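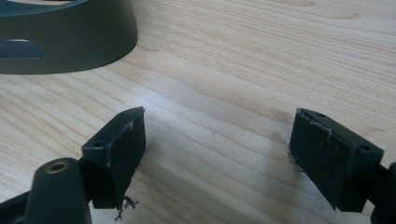 ## Library tables saved, hours still up in the air

May 8, 2018

Urkthorpe — The reading room at the Urkthorpe library will keep its long tables after all. Council voted last night to drop the plan to rip out the back half of the room for a service counter. Vote was close. A lot of yelling before it, not much after.

The counter (licences, parking fines, dog tags) will go in the old Lostard building on the corner instead, if the lease gets signed. No date on that yet.

Rosalba Carbone, who started the petition in January, was in the front row with a thermos and a stack of signatures.

"I've been doing my taxes in that room longer than some of these councillors have been paying any," she said afterward. "Where was I supposed to go? The food court?"

Her petition had 360 names by the time it was handed in. Council staff said most of them check out as residents. A few were from Prukura, up the highway, where the branch closed and people now drive down to use ours.

### What was decided

- Reading room stays as is — tables, lamps, the map cabinet
- Service counter moves to the Lostard building, lease pending
- $100 a year non-resident card is put off until the fall budget
- Evening hours: no decision

That last one is the sore point. The library now closes at five on all but 2 evenings, and the high school kids who fill the place after class get turfed out just as their getting started. Joon-young Ban, in grade 11, spoke for the students and went over his time. The chair let him go on.

"There's five of us at home and one desk," he told council. "My sister has the desk."

His sister, Chae-won Ban, was sitting behind him and did not dispute it.

Branch manager Svitlana Polishchuk said she could staff two more evenings with one part-time hire. She had asked for that last year as well. She told council the room has 37 seats and on a wet afternoon in exam season there are people on the floor along the windows, coats and all.

Coun. Rocío Villaseñor moved to fund the position right away. Motion lost, mostly over where the money would come from. It goes to the finance meeting next, where it will probably get talked about alongside the arena roof, so don't hold your breath.

### Why the counter needed to move at all

The present one is in the basement of town hall. Stairs only. The lift has been out of service since before Christmas and the part is on order, again. Residents who can't manage the stairs have been ringing a bell at the side door and waiting for somebody to come up, which was fine in mild weather and miserable in the cold.

The Lostard building is ground level, has parking out back and used to be a shoe store. It needs a new front door and some wiring. Jang, the local contractor who looked it over for the town, put the work at four weeks once the lease is settled. Cost was not given in open session.

Villaseñor said she still wanted to see the numbers before anyone picks out paint colours.

### Meanwhile at the library

Open as usual. The book sale goes ahead, paperbacks by the bag, please bring your own bag. Donations at the back door only, no encyclopedias and no magazines. Story time moves to the small room while the carpet is cleaned.

Printers are working agian. Colour copies are still more than they should be, acording to just about everyone who spoke to us.

Carbone says she is keeping the petition sheets. She's got a fresh one started for the evening hours, on a clipboard at the bakery till and at the hardware store. You can sign at either. Finance meeting is open to the public, seven o'clock, council chambers, use the side entrance and ring if you need a hand with the stairs.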